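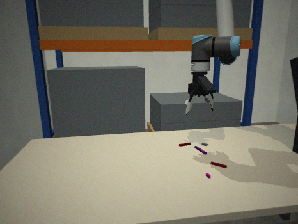
Pallet racking is a storage system in which unit loads rest on horizontal beams carried by upright frames. Each frame consists of two posts joined by bracing, and the posts are punched so that beam height can be changed. Loads may be palletized goods or closed containers, such as large grey boxes kept on a tall rack behind a work table. Beam capacity is stated per pair, in this article 2000 kg.

Search articles Go

We use cookies to remember your settings. Accept

Filed under: Warehousing, Storage equipment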